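## 4. Working near furniture: ground rules for drawer and cabinet tasks

Welcome back, and thank you for not skipping this section (we know how tempting it is once the Grelta is finally standing up and talking to your network!). Everything in it applies to rehearsals in the Surkow simulator as well as to real rooms, because habits picked up in one have a way of following you into the other.

1. Set the arm speed limit to 20 percent before the first run in any new room.
2. Load the room map and check that every drawer you plan to use is marked as a contact surface.
3. Park the arm you don't need. Choose **Hold** from the arm menu and wait for the steady light.
4. Bring the working arm in slowly and stop at first contact. Let the force reading settle before you pull.
5. Open the drawer in short moves, 80 mm at most, with a pause between them.

> **Caution:** Never reach past a moving arm to rescue something that is sliding. Press Stop first, every time, even if it's your favorite mug.
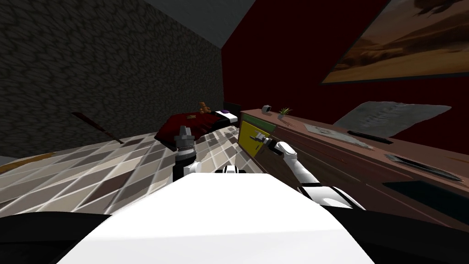
Contact checks deserve a little patience, and Keerthana Thevar, who wrote most of our drawer rules, likes to spend longer on them than on the pull itself. Look at both arms before you confirm. With the right gripper up against the yellow drawer front and the left one open and upright, touching nothing, you have a good position for going through step 4. Glance along the top of the dresser too, and add the potted plant and anything lying flat to your keep-clear list.

**Note:** If contact drops out, back off, return to step 3 and try again. After two failed tries, save the log and send it to Shirley Clegg at the Hasumley support desk, extension 525.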